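Search reviews... Go
Home Reviews Grippers Contact

Draserley hand, open day at Marciniak

Teodor Roman ran the August demonstration: soft goods, one arm, a 16-minute slot. Cycle speed was modest and the controller fan was noisy.
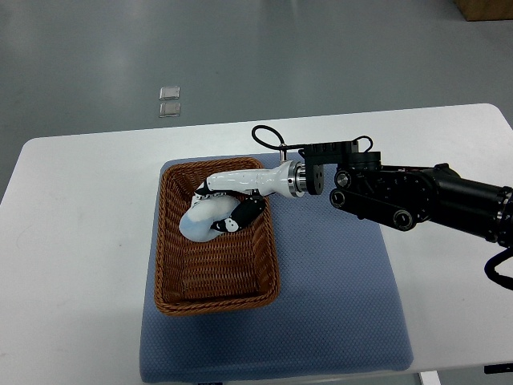 Grip control is the main reason to consider this hand. Force limits are set per finger, in 3 steps. On the plush object in the wicker basket, a black finger curled over the front of the fabric, with the white palm lying nearly level. The cable loop above the wrist stands proud – I would want it sleeved.

Fair value for light work. Spare fingers are dear.

We use cookies. Accept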